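News from the Grulgate repair bench

Our winter clear-out has reached the circuit boards, and what a pleasure they are once you get up close – all those little sockets and connectors packed in together like houses on a hillside! 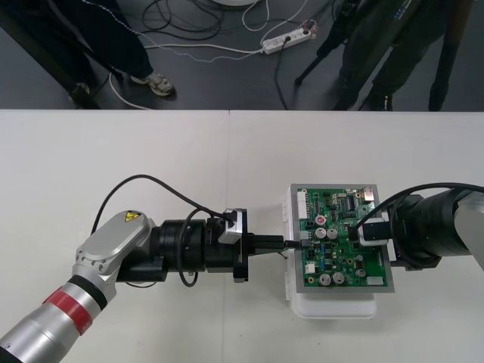

A green board in its grey frame on the white table.

We have 97 boards to sort before February, so do come along if you fancy a gentle afternoon. Please hold them by the edges and keep your tea on the other bench.
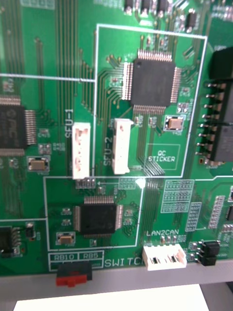 Any that are past mending will go into the Idberg box for spare parts, and the labels are in the top drawer, next to the good tweezers.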